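Rental inspection every 3 months, is this normal?

pedilari57
Posted June 8, 2024
We moved into a unit in March and have already had two inspections. The agent has now emailed to book a third. Lease says "routine inspections as permitted". Do I just cop it?

Nastik
Depends on your state. Ours is every six months, and only with written notice. Look up the tenancy authority where you live before you reply to the agent.

ene_4
Three months is pretty standard where I am. Tidy the kitchen, mow the lawn, they're gone in 5 minutes. Not worth a fight over.

Nastik
Disagree. If the limit is two a year then it's two a year. They keep booking them if people let them.

ene_4
And then the rent goes up at renewal. I've seen it happen to a neighbour.

Natnael Habte
I used to do property management. Often the calendar is set by the office software and the agent hasn't checked your lease at all. Reply by email, quote the clause and ask for the dates of the last two inspections in writing. Keep it polite.

Worley
Also ask about photos. Ours took 553 of them at the entry inspection and my bookshelf ended up in the report. 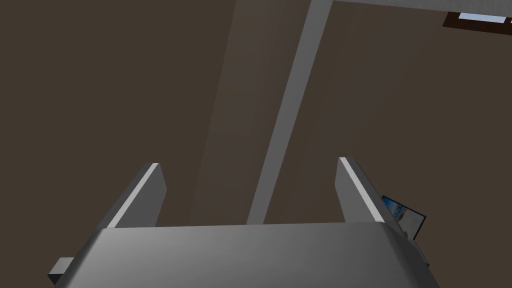
Gripper render, close up from below

pedilari57
Thanks all. Emailed the agent this arvo with the clause copied in. They've got my lease as starting last year, so the dates were wrong from the beginning. Waiting on a new notice.

ene_4
Fair enough. I'd still mow the lawn.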